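Systemadministration II, Handout zur Sitzung vom 2024-01-11
Thema: Workflows und Felder in Ticketsystemen

Grundlage der Übung ist die Testinstanz Velleta. Die Zugangsdaten liegen im Kursordner. Wer im Oktober noch nicht dabei war, liest zuerst Kapitel 2 im Skript.

1. Status und Lösung
Status und Lösung sind zwei getrennte Felder. Der Status sagt, wo ein Vorgang im Workflow steht. Die Lösung sagt, mit welchem Ergebnis er beendet wurde. In der Instanz liegen 1.731 Vorgänge, davon 54 mit Status »Geschlossen« und leerer Lösung. Auswertungen nach offenen Vorgängen zählen diese 54 mit, weil der Filter nur das Lösungsfeld prüft.

2. Eigene Felder
Vor dem Anlegen prüfen, ob ein vorhandenes Feld genügt. Das Projekt Bavora hat 51 eigene Felder, 34 davon sind in keiner Maske eingebunden. Für die Zuordnung zu Baugruppen reicht meist das Standardfeld »Komponente«. Freitextfelder lassen sich schlecht gruppieren.

3. Übergänge
Bedingung: Wer darf den Übergang sehen?
Prüfung: Sind die Eingaben vollständig?
Nachfunktion: Was wird danach automatisch gesetzt?
Die Lösung gehört in die Nachfunktion oder in die Maske des Übergangs. Beim Wiedereröffnen muss sie geleert werden.

Aufgabe bis zur nächsten Sitzung: Workflow des Projekts Bidley zeichnen und alle Übergänge markieren, die keine Lösung setzen. Abgabe als PDF.

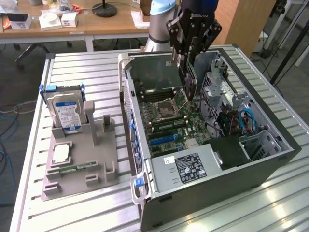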